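August 19, 2020

The studio at Haldane opened at 8 and remained open until the late afternoon. The principal work of the day was the autumn table garland for the September display, which is to run the full length of the long table in the front hall. The design was settled last week and has not been changed.

The delivery from Carance was received in the morning. The order was for 2,000 eucalyptus leaves on wire stems, and only 1,000 were in the carton. A letter has been sent to the supplier. The leaves that did arrive are a good gray-green and take paint well, although the wire is thinner than that of the spring lot and bends at the joint.

Garland work began with the base rope, which measures 132 inches. The Dollik glue was tried on the first section and did not hold the heavier pods. These were wired on instead – a slower method, but one that can be undone when the display is taken down. The second section was finished before lunch and the third was left with its ribbon pinned only.

The Istari ribbon in rust has been chosen over the plaid. It is to be tied in flat loops, with the tails kept short so that they do not reach the plates.
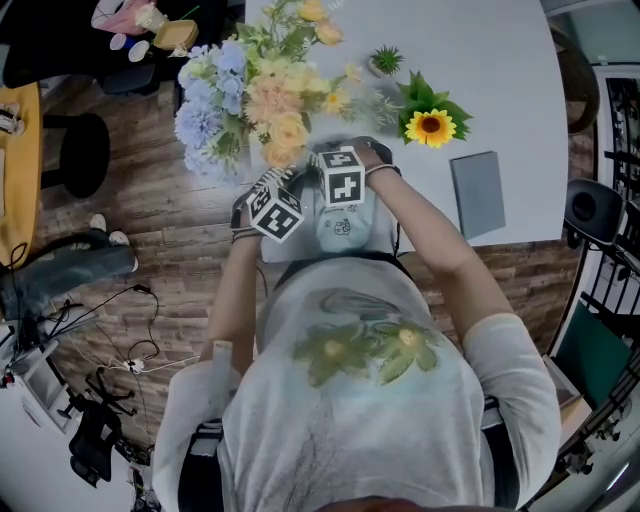 The garland will need a companion piece for the side table, and the choice of flowers for it was put off until the leaves are complete. Fresh stems would not last the length of the display. A large bouquet of artificial flowers, of the kind set out on the white table, would suit the space if the ribbon were repeated at its base. Prices are to be requested tomorrow.

The floor was swept and the paint closed. The fourth section remains to be started.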